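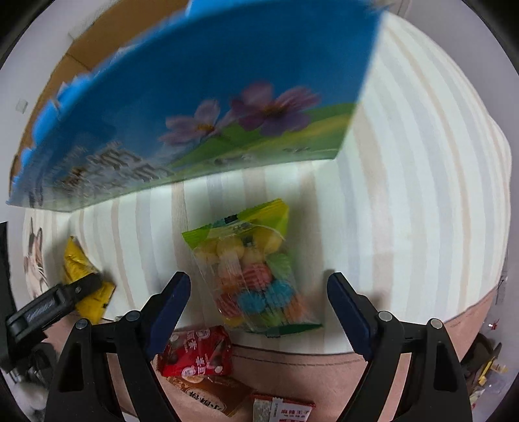
Trinidad Ambrosio wrote in the margin of our first draft that a bag of candies is a bad test object, and that we should begin with boxes. We kept the bags, but we added boxes to the second set.

4.2 Results of grasping

We recorded 58 demonstrations with the hand-held gripper and trained the Plurameck policy on 53 of them. The other five had tracking errors – we removed them before training.

In the test we made 18 attempts with bags and packets, and 15 were successful. Two failures came from closing the fingers too high, on the header of the bag. The third we could not explain.

Attempts with boxes are reported in section 4.3. The camera settings were the same for both sets.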